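Ratgeber > Küche > Ordnung > Wandstange und Gläser

Lesezeit: 6 Minuten
Drucken | Per E-Mail senden

Gläser, Tablett, Stange - kurze Tipps für zwischendurch

Schnell runtergeschrieben, Reihenfolge egal.

Erst die Stange. Wer eine an der Rückwand hat: nutzen! Korb dran, Haken dran, fertig, die Arbeitsplatte bleibt frei. Drahtkorb immer mit mehreren Haken einhängen, an der hinteren Oberkante verteilt. Mit zwei Haken kippt er, sobald was Schweres drin liegt. Meiner ist von Trevo, 40 cm breit, für Schwämme und Tücher genau richtig. Für Gewürze trotz feiner Maschen nichts, kleine Tütchen bleiben mit der Ecke hängen und reissen auf.

Hakenleiste seitlich: mit Kabelbinder sichern, sonst wandert sie. Packung mit 100 Stück kostet fast nichts. Binder erst locker, ausrichten, dann festziehen. Überstand abknipsen - kratzt sonst beim Wischen.

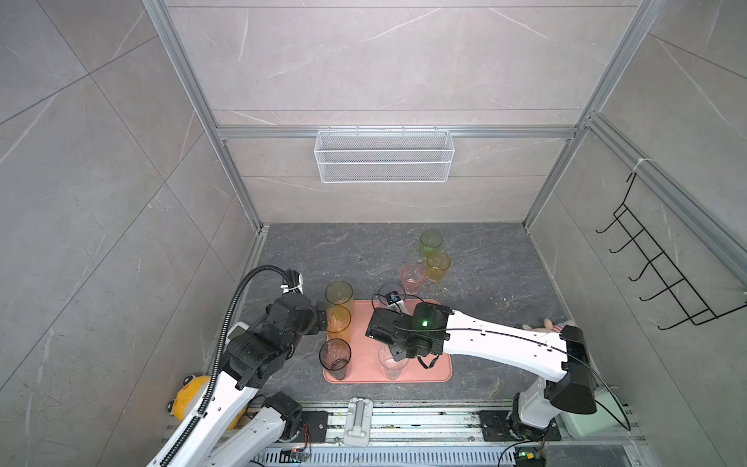
Becher und Gläser nach dem Spülen auf ein Tablett mit Rand. Tropfwasser bleibt drauf, und man trägt alles auf einmal zum Tisch. Glatte Tabletts rutschen, dünnes Geschirrtuch drunter hilft. Wenn Gäste kommen, bekommt bei uns jeder eine andere Becherfarbe, dann fragt keiner mehr welches seins war. Farbige nicht ineinander stapeln solange sie feucht sind. Kleben fest. Falls doch passiert: kaltes Wasser in den oberen, den unteren in lauwarmes stellen, paar Minuten warten, drehen. Nicht ziehen.

Kalkränder: Zitronensäure, ein Teelöffel auf einen halben Liter. Kurz einlegen, abspülen, gleich trocknen. Den Reiniger von Poltell hatte ich auch mal, geht, riecht aber.

Fliesen in Steinoptik: dunkle Fugen sind dankbar, helle nicht. Fugen mit alter Zahnbürste und Natron, von oben nach unten. Auf echtem Marmor keine Säure, auch kein Essig, gibt matte Flecken die nicht mehr weg gehen. Im Zweifl nur Spüli und warmes Wasser.

Metallprofile in den Ecken nicht vergessen, da sammelt sich das Fett. Microfasertuch, fast trocken nachwischen.

Nächstes Mal: Schubladen.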